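Print this page | E-mail this page

Protective Covers for Jointed Equipment
Speaker notes, Ademir Vieira, Gureck
Halville, 2023-09-13

Slide 1. Keep the introduction short. The subject is fabric: cut, hem, fold allowance. Drive and control questions go to the Bretico session after the break.

Slide 2. Two covers on one arm. The hand takes a soft fabric glove, the forearm a corrugated sleeve. Point out that the ridges take up length when a sleeve bends. Flat cloth needs slack instead, and slack has to go somewhere.
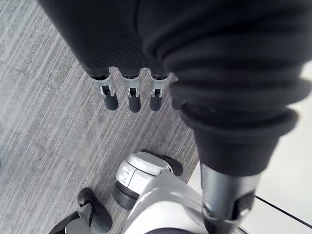 Fig. 1. Dark glove over the hand, fingertips exposed; ridged sleeve with flared cuff on the forearm.

Slide 3. Fold allowance. Alcaraz pattern, revised in February: 26 mm at the wrist, 4 mm at the hem. Read both figures aloud, the projector washes out the table.

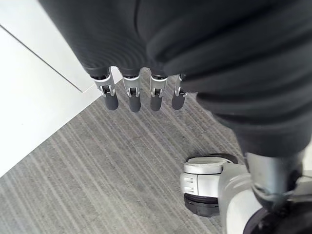
Hem placement is the decision I get asked about most. Too low and the cloth rides over the hinges; too high and the linkage collects lint. On this one the scalloped edge stops above the metal joints, and the fabric still overlaps the rightmost finger on one side. Ask the room whether they would recut it. Allow 2 minutes.

Slide 4. Laundering. Our limit is 52 cycles per cover. Handout has the log sheet.

Shares: 4 | Comments: 2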